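# Drummond gripper cable fault

The **Drummond gripper cable fault** was a recurring loss of signal in the Kiltier K2 hand-held gripper, a device used to record packing tasks for robot training. It was reported in August and traced to wear in the cable where it leaves the gripper housing.

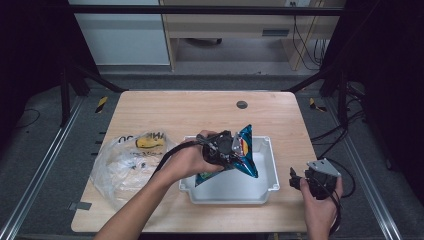 Aketti objects to the word "wear" in most accounts of the fault, and wrote in a comment on the first report that the cables were bent past their rated limit from the first day and should be described as misused.

## Background

The K2 is used in pairs, one in each hand. The operator picks up small goods, such as foil snack packets, and sets them in a plastic tray. Finger position and hand movement are sent over the cable to a recorder. At the Drummond site, operators worked at a small table inside a black frame, and each session ran for 30 minutes.

## Fault

The signal from one gripper dropped out for up to 2 seconds at a time. The recorder filled each gap with the last good value, so the gripper seemed to hold still while the hand kept moving. No alarm was given. Recordings with gaps passed the automatic check, which looked only at file length.

The problem came to light when a robot arm trained on the recordings began to close its fingers late and crush packets against the tray wall. A review found gaps in 29 of the 900 recordings made at the site.

## Cause

Hulteck, which supplied the cables, cut open the returned parts and found broken strands just outside the housing. An arm turned inward pulls the cable tight over the back of the hand, and the bend falls at the same point each time. Left-hand units failed more often than right-hand ones. The report gives no reason for this.

## Repair

Kiltier fitted a longer rubber sleeve at the cable exit and changed the recorder software to stop a session when the signal is lost. The affected recordings were removed from the training set. Older units can be fitted with the sleeve, but the software change needs the newer recorder.

## See also

- Strain relief
- Flex fatigue
- Data dropout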